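Drandale Tool Library: Storage Boxes and Tape Kits - Frequently Asked Questions
Last updated June 2021
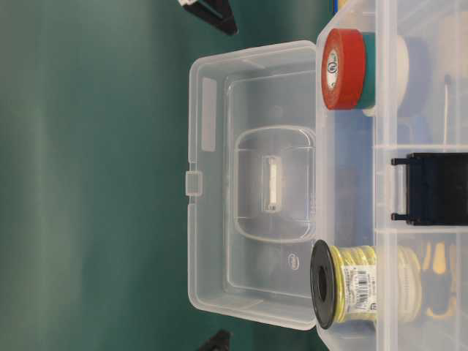
One of the clear divided boxes, lid open, with rolls of tape in the upper bay.

Which box do the kits come in?

The electrical and household repair kits are lent out in clear plastic boxes with a hinged lid, a snap latch and a handle. The inside is split into bays by clear walls, so most of the contents can be checked from outside. We buy them from Jotow, and you are welcome to buy the same one for use at home. We don't sell them ourselves.

Do I need to be a member to borrow one?

Yes. Membership is open to anyone living in Drandale or Zerside. You can join at the desk with proof of address. There is a £10 deposit on each box, returned when the box comes back complete.

How long can I keep it?

Two weeks. You can renew once by phone or at the desk if nobody else has reserved it. Late boxes cost £2 a week.

What is in the tape kit?

PVC electrical tape in several colours, a roll of masking tape, cable ties, a small pair of scissors and a marker pen. The full list is on a card in the box. Please check the contents against the card before you leave, as we can't add things to your kit after you have signed for it.

Do I pay for the tape I use?

Short lengths are free. If you finish a roll, or take most of one, please put money in the tin or bring a replacement. Any decent electrical tape of the same colour and width will do.

Why are there different colours?

They are for marking cables and plugs so that you can tell which is which. Red on both ends of the printer lead, green on both ends of the lamp lead, and so on. Colours are also handy for marking tools that go out to several people on the same job.

Please don't use our coloured tape to mark the wires in mains wiring. Fixed wiring has its own colour rules and is a job for a qualified electrician.

Can I repair a damaged mains lead with electrical tape?

No. Replace the lead, or stop using the appliance until somebody competent has looked at it. Tape is not a lasting repair for split or worn flex. The Fallahi repair evening can look at small appliances if you bring them along.

How should the rolls be stored?

Stand them on edge, side by side, in the bay. Rolls laid flat in a stack tend to stick to each other in warm weather, and the sides pick up dust and grit. Fold over the last centimetre of tape so that the next person can find the end.

Keep the box out of direct sun. A car dashboard or a greenhouse shelf is a bad place for it - the glue softens and creeps out at the sides.

Can I move things between bays?

You can while you are using it. Before you bring it back, please put everything where the card shows. We have more than 200 boxes of different kinds on the shelves and they are much quicker to check when the contents are in the usual place.

What can I put in a divided box at home?

Anything small that you would otherwise hunt for in a drawer. Members have told us they use theirs for sewing thread, picture hooks, fuses, batteries, fishing weights and cake decorating bits. Very small screws are better in a box with fitted trays, or in bags inside the bay, in case they work their way under a wall when the box is tipped.

How should I label my own box?

A strip of masking tape and a pen is enough. Paper labels last longer if you cover them with clear tape. Estela Garrido, who looks after our shelves, labels the lid and one end, so the box can be read whether it is stacked or standing up.

How do I clean one?

Take everything out and wipe it with warm water and a little washing-up liquid. Dry it fully before you fill it again. Don't use white spirit, nail varnish remover or anything gritty on clear plastic. It will cloud or scratch. For sticky marks left by tape, a little cooking oil on a cloth usually works, followed by soapy water.

Can it go in the dishwasher?

No. The lid may warp and then the latch will not close.

The latch or hinge has broken. What should I do?

Tell us when you bring it back. There is no charge for ordinary wear. If the lid won't stay shut, put an elastic band round the box for the journey and carry it from underneath. A box that is lost or crushed costs £5 to replace, plus anything missing from the kit.

Can I reserve a kit?

Yes, up to a month ahead, at the desk or by phone. September is busy with people moving house, so please book early for then.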